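Notes for unit 4, peacekeeping and local security forces. Instructor: Bello Akinola. Revised July 2023.

**Reading before class:** the Saltenora case file, pages 20 to 41.

## Who commands whom

A host government keeps legal authority over its own army and police. A visiting mission has its own commander, who answers to the body that sent it. The two chains run side by side and meet only where an agreement says they do.

In Saltenora the agreement covered three things:

- shared use of the Drivmont airfield
- escort of supply convoys on the Brudalska road
- training of local recruits, 845 in the first intake

It said nothing on detention. That gap caused most of the disputes in the file.

## Mandate and rules of engagement

The mandate says what a mission is for. The rules of engagement say when its soldiers may use force. Students mix these up every year, so learn the difference before the test.

The Saltenora mission had 1444 troops and a mandate to protect civilians — but its rules allowed force only within sight of a post. Read the April patrol log with that in mind.

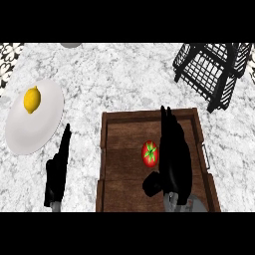 Local units had wider rules and far less transport. The Okeke battalion, 262 strong, could pursue armed groups past the river but often had to wait for mission trucks.

## For next time

Write one page on who should have held the convoy prisoners, and under what law. Cite the agreement by article number.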